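Forngate Workshop Notes

Reading time: 3 min | Print this page | E-mail to a friend

Folding towels with the Pustari hand tool: tips for the teaching kit

The Pustari kit is sold for teaching a folding arm by demonstration. The user wears nothing and programs nothing: the gripper is held in the hand, the towel is folded, and the recordings go to the arm. The kit costs 815 with two sets of soft fingers. We used it for 13 sessions, all on small cloths. The following settings and habits gave the cleanest recordings.

1. Choose the table first
Dark top, pale towel. Edge finding was poor with white on white and improved at once on a charcoal surface. Leave the ordinary clutter where it is, such as booklets or a magazine, or the arm will only cope with a bare table.

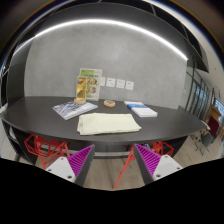
2. Set the finger opening
Open the fingers fully before each approach. A half-open start saves a moment but the ribs catch on the pile and drag the top layer. For terry cloth we set the grip force dial to 2. Anything higher leaves a crease that the next fold follows.

3. Approach low
Come in at the near edge, with the tips level with the tabletop. Pinch one layer, lift, carry it over and release before pulling back. If both layers come up, stop and delete the take. Do not correct it half way through.

4. Vary the layout
Turn the towel a little between takes and shift the objects next to it. The Pustari manual asks for 80 good takes per fold. We found the later ones worth having only when the layout had changed. A folded bundle lying against a book is a useful hard case - the fingers have to come in from the open side.

5. Clean the ribs
Lint builds up between the ribs and grip falls off. Brush them dry with a nail brush. Washing-up liquid leaves a film and should be avoided.

6. Check the lighting
A long strip light above the table is good enough. Avoid recording under a lamp that flickers, and keep the same lamp on for the whole batch.
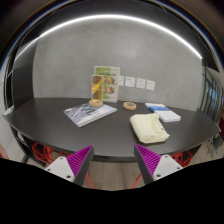
Sundholm wrote in to say that the spare fingers wear faster than the first set, and that the dial setting given here is too low for tea towels, which slip out unless it is turned up by one.

We have not tested tea towels. The Paracha fingers fit the same mount and are stiffer, so they may suit flat weaves better.

Shared 13 times | 2 comments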